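Trarkow Libraries Extend Home Repair Lending Program to All Branches

Residents can borrow tools and household equipment with a regular library card beginning in December

TRARKOW -- The Trarkow Public Library will offer its home repair lending collection at all 4 branches beginning in December, the library said. The collection was previously available only at the Rizzi Street branch.

Under the program, anyone with a valid library card can borrow items such as stud finders, pipe wrenches, tile cutters, moisture meters and carpet cleaners. The standard loan period is 28 days. Carpet cleaners and other large machines go out for one week and cannot be renewed if another person has placed a hold.

The collection now includes 675 items. Cardholders borrowed from it 3,000 times over the past year, according to circulation records. Moisture meters had the longest wait list, followed by the tile cutters.

"Most of these are things a person needs for one weekend," said Concetta Morelli, director of branch services. "People kept driving across town to Rizzi Street to get them. Now they can pick them up where they already go for books."

Fenix, a local hardware supplier, is providing shelving and replacement parts under a two-year agreement. Items can be reserved through the library's online catalog or at any front desk, and may be returned to any branch during open hours. Tools should not be placed in the outdoor book drops.

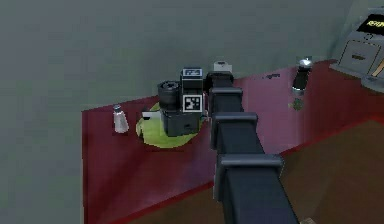
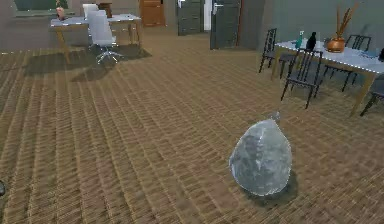
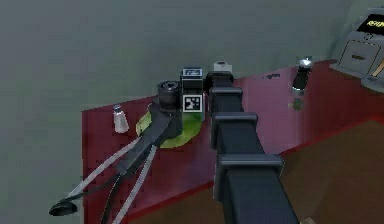
Remo Messina asked at the public meeting whether borrowers would be charged when a blade or belt wears out, and said he had put off borrowing a tile cutter for that reason. The library confirmed that normal wear is not billed. Borrowers pay only for lost items or for damage caused by misuse, up to the replacement price listed in the catalog.

Borrowers must be 18 or older and sign a one-page use agreement the first time they check out a tool. The agreement is kept on file and covers later loans. Printed instructions come with each item, in English and Spanish.

The evening repair classes at Rizzi Street will continue on their present schedule, starting at 6:30 p.m. Registration is free.

Media contact: Ottavio Barbieri, Communications Office, Trarkow Public Library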